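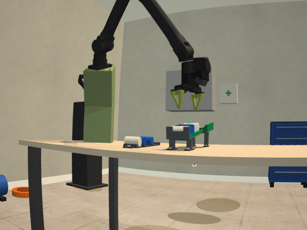
Can a robot do the boring part of my job yet? I asked someone who'd know

I have spent a good chunk of my life putting round things into trays. My first job was at a parts counter, and every September we'd get the big restock, and I'd stand there sorting until my feet gave out. So when I got the chance to talk to Kulsoom Sial, who works on shop-floor automation at Mestside, I had one question ready before she'd even sat down. When does a machine take that over?

She laughed at me, kindly.

"People think that one's been solved for years," she said. "And in a big plant with one part and one machine, sure. In a small shop where everything moves around? We're still working on it."

Her team's current headache is a chore she calls racking: an arm with a two-finger gripper, some short cylinders in blue and off-white, a dark rack, and a green chute. You'd explain it to a new hire in one breath. I said so, and she made a face.

"A new hire has fingertips," she said. "You pick up a cylinder, it rolls a little, you fix it without knowing you fixed it. The arm has to be told there's such a thing as rolling."

They do a lot of the practice in simulation before anything real gets bumped, and I'll admit I had pictured something like a video game with lasers. Nope! It's a workroom. Tile floor, tool chest, first-aid box on the wall, an outlet. I asked who on earth bothers to put a first-aid box in a pretend room, and she said her colleague Talha Talpur likes a room to look like a room.

What surprised me most was how much of the conversation was about lining things up. I kept asking about the brain of the thing, and she kept going back to the rack. How far apart the cylinders sit, whether the fingers have space to open, which one you take first so you don't knock its neighbor.

"I've had 41 good tries in a row and then one where it nudges the next piece over," she said. "After that everything it planned is wrong. A person shrugs and carries on. Getting it to shrug is most of my week."

Then I asked about my house, obviously. Dishes? Laundry? (I have 4 kids' worth of socks, so this was not idle curiosity.)

"Not socks," she said, very fast. "Please don't ask me about socks. A cylinder is the same shape when you pick it up as when you put it down."

She was more hopeful about shops. Her bet is that small places will hand over one narrow chore first, something like loading a rack at the end of a shift, with a person close by who can step in. She thinks the loading will be the easy sell and the stepping in will be what everyone argues over.

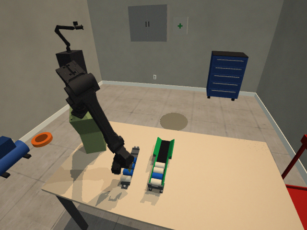

I pushed her for a date and she wouldn't give me one. She did say she'd trust an arm with a tray of identical parts long before she'd trust it with the drawer where everybody dumps the leftovers. I know that drawer. I've been that drawer's only friend at two different jobs, so I guess I'm employable for a while longer.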